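Open day at Bodgate: the kitchen robot demonstration
Print | E-mail this topic
Reading time: 2 minutes
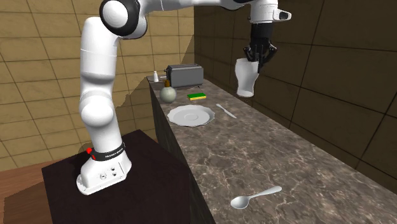
tomcat_illar
I visited the open day in July and I want to write my opinion of the robot demonstration, which was mostly made in simulation. The guide explained that they run each task 2000 times on the computer before the real arm tries it. The arm carries FRANKA EMIKA on its base, and it was holding a white glass by the rim, high above the marble counter. I had expected a grip around the middle. Does somebody know why they choose the rim?

wetbench
It is the easy choice. With an open glass coming from above, one finger goes inside and one outside. I would not do it with thin glass.

tomcat_illar
Thank you. But then the finger touches the place where people drink, no?

Ghita_fan
I was there too and I did not like it so much. We waited long, and a simulation I can watch at home. The Tomonero stand had a real machine.

wetbench
I disagree. The Tomonero machine did one movement the whole afternoon. At Bodgate they changed the position of the spoon when a child asked for it, and started again.

Ghita_fan
OK, this I have not seen. I left before.

mapleroad
Was there an entrance fee? I would like to bring my pupils next year.

tomcat_illar
It was free, but they let in only 200 visitors. Please register early.

Related topics
Illar workshop: notes from a visitor
Ghiță gripper, first impressions
Parking at Bodgate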